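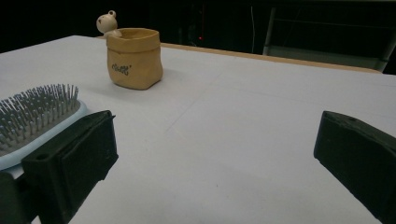 3. Setting up the Watska reading plan

1. Open Watska and choose Plans, then New Plan.
2. Pick a book. For a first group, start with one of the four Gospels.
3. Set the number of readings. The full plan has 100.

Note: Psalms are counted one by one – long ones are not split.
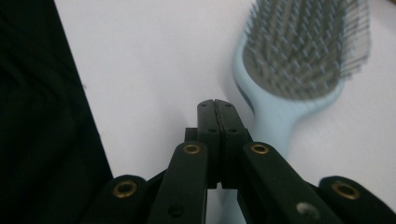 Light blue hairbrush on a white surface.

4. Choose a translation for the group. Every member sees the same one. 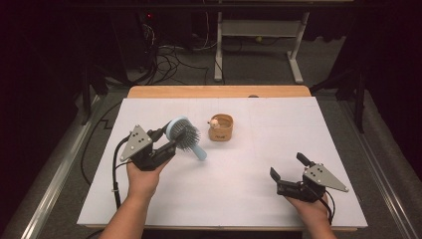

5. Tap Share and send the code to your readers.

Caution: Changing the translation after sharing deletes all saved notes. Export them first.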